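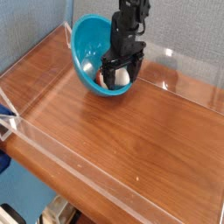 Planning is the easy half, according to Wenjie Hou. The hard half is what the controller does once the fingers are inside a bowl and a wall is close on every side.

Print this page | E-mail this article

Hou maintains Bindby, the control package used on the small arms at Bedthorpe. The old version replanned 3 times a second. "It was always late," Hou said. "The ball had rolled by then." The current one replans at 30 and checks finger clearance on each pass.

Curved surfaces still give trouble. "The planner wants a flat floor," Hou said. "We log 200 grasps, look at the bad ones, change one parameter and run it again."

A release is planned for September.

Print | E-mail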